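# Getting your bike ready for the daily ride

May 31, 2021 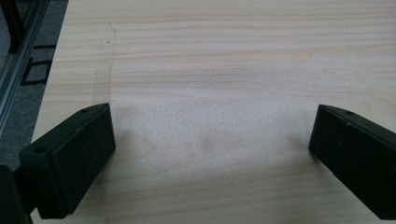

*Pale wooden tabletop, with plenty of bare wood in the middle.*

I started riding to work in Studville this month and I'm completely hooked – even the hill on Milby Road! Most of what keeps an everyday bike happy can be done at home with an old rag and a bit of patience (and a cup of tea, if you're me).

**Tyres.** Pump them up once a week. Soft tyres make every trip harder work, and they puncture more easily too. The right pressure is printed on the side of the tyre.

**Chain.** Wipe it with a dry rag, put one small drop of oil on each link, turn the pedals backwards for a minute, then wipe again. People always use too much oil!

**Brakes.** Squeeze both levers hard before you set off. If one comes back to the handlebar, get it sorted before you ride in traffic.

**Lights.** Charge them on the same evening every week. I keep a spare rear light in my bag and have lent it out twice already.

**Wet days.** A carrier bag over the saddle while it's parked is brilliant, and mudguards are worth every penny – full length ones if they'll fit.

**Locking up.** Go through the frame and the back wheel, round something fixed. My stand at the station is number 61, right under the lamp, and I get there early for it.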